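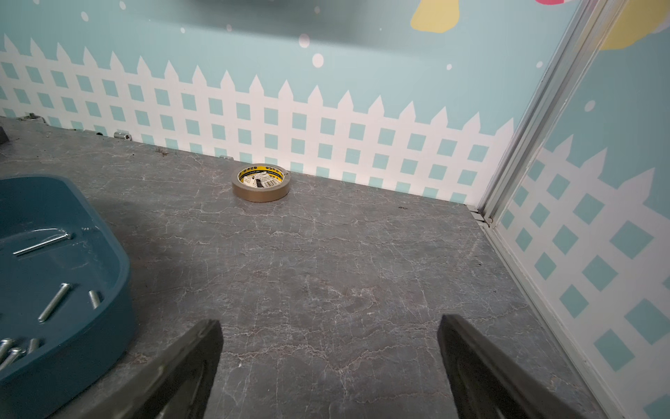 Jan 28, 2021
Department of Logistics and Supply Studies

Unit 2: Secondary Packaging and the Closing of Cartons

This handout accompanies the second unit of the course and should be read before the practical session. Students who missed the first unit are advised to review the notes on board grades, as the terms introduced there are used without further definition.

1. Scope of the unit

Secondary packaging is the layer that groups or protects one or more sold items during storage and transport. In most warehouses it is a corrugated carton. The unit deals with the selection of the carton, the filling of empty space and the closing of the flaps. Pallet wrapping and strapping are treated in Unit 3.

2. Carton selection

A carton should be chosen for the contents as they will be packed, including any wrap or dividers. A box that is too large needs more fill and is more likely to collapse when stacked. A box that is too small bulges at the top, and the flaps do not meet along the center line. Either fault makes the closure weak, whatever material is used to seal it.

Reused cartons are acceptable for internal transfers if the corners are square and the flaps have not torn at the fold. Old labels must be removed or fully covered. Reused cartons are not to be used for goods sent to customers.

3. Filling empty space

Paper, air pillows and molded pulp are the fills discussed in this course. The purpose of each is to stop the contents from moving and to support the top panel. Fill is placed on the bottom before the goods are loaded, then at the sides, then on top. The packer should be able to close the flaps with light hand pressure. If the flaps spring open, some fill should be taken out.

Small, heavy parts require particular attention. Loose fill tends to shift away from them in transit, and by the end of the journey the part may be resting directly against the board. Dividers or a tight inner box are preferred.

4. Closing materials

Three families of closing material are covered.

Pressure-sensitive tape has a plastic film backing, and its adhesive bonds when pressed down. It is quick to apply and needs no water or heat. It performs poorly on dusty board, and some adhesives lose grip in cold stores.

Water-activated tape has a paper backing with a dry adhesive that must be moistened. It bonds into the surface of the board and shows clearly when a carton has been opened. A dispenser is needed, and the water level should be checked at the beginning of each shift.

Hot-melt adhesive is applied by machine and is suited to long runs of identical cartons. It leaves no tape to remove, but the flaps usually tear on opening.

5. Applying a tape closure

The tape is laid along the center seam and carried over both ends of the carton. It should be pressed down along its full length -- a strip that is only tacked at the ends will lift. Wrinkles across the seam are treated as a fault in the practical assessment.

6. Case for discussion: Benus

Benus, a distributor of kitchen fittings, ships 700 cartons on an ordinary working day. Its two suppliers of closing material are Ferine and Ersoy. In one week, 19 cartons were returned with open bottom seams. All had been packed on the same line, from a new delivery of board supplied by Rendeo. The warehouse manager proposed changing the tape. The purchasing office argued that the board should be tested first.

Students should prepare a short written note, no longer than one page, setting out which proposal they would support and what further information they would request. The note will be collected in the practical session.

7. Terms to know

Regular slotted carton; center seam; dead space; fiber tear; board grade; tamper evidence.

The reading list for Unit 3 will be posted in April.

Share this page | 3 shares | 2 comments

This site uses cookies to improve your visit. By continuing to browse, you accept our use of cookies.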